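What the Lunch Log Left Out: Food Waste in a Student Share House
Final report, Food Systems and Households
Gunnlaugur Frandsen and Tove Vigfúsdóttir

Background

Our house has a compost bin, a worm farm and a laminated sign about the worm farm. It also throws out a remarkable amount of bread. We wanted to know how much food a share house bins in an ordinary stretch of term, and whether the people doing the binning have any idea.

Most household waste studies ask people to keep a diary. Diaries are cheap, and they flatter the person holding the pen. We ran a diary and a bin weigh side by side for 12 days and compared the two.

Method

Each housemate wrote down what they threw out and guessed its size against a standard serve. Nobody agreed on what a serve was, so before the diary began we held a short session on portions.

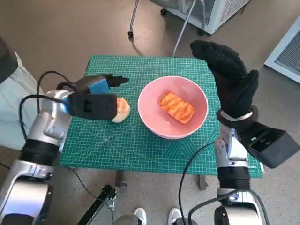

Figure 1. Toy salmon in a pink bowl on the gridded mat.

Mogens Lund thought one piece of fish was a serve for two. Benedito Mendonça thought it was a snack. We settled on something in between and stuck the result on the fridge, where it was covered by a Drikik voucher within a day.

The kitchen bin was weighed every night on a set of scales. Peelings, bones and tea bags went into a separate tub and were left out of the totals. Severino Herrero asked whether a lasagne that had never been edible counted as waste. We ruled that it did.

Results

We logged 119 items from the bin. The diaries were a good deal shorter. Leftovers were reported fairly well, probably because throwing out a container of curry takes effort and you remember it. Bread was the worst. Crusts, stale rolls and half loaves hardly appeared in anyone's diary, yet they turned up in the bin on most nights.

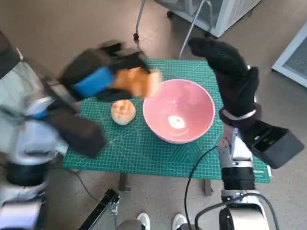
Part of the trouble is how we buy it. The bakery on the corner sells rolls in bags of up to 12 and marks them down after five, when all of us are walking home hungry and none of us has checked the cupboard. On one night three bags came through the door separately. The freezer was full of ice and a single enormous pumpkin soup, so the extras went on the bench and stayed there.

Salad leaves came second. They are bought with good intentions on the weekend and poured out as liquid by Friday.

Limitations

The sample is one house, and two of the people in it wrote this report. Everyone knew the bin was being weighed, and we suspect at least one banana was eaten out of shame. The scales also stopped working for a night and we had to borrow a set from next door.

Recommendations

Defrost the freezer. Keep a bread list on the door, at eye level, and move the voucher. If the study is repeated in September, we would use the bin weigh for bread and greens and keep the diary for leftovers only.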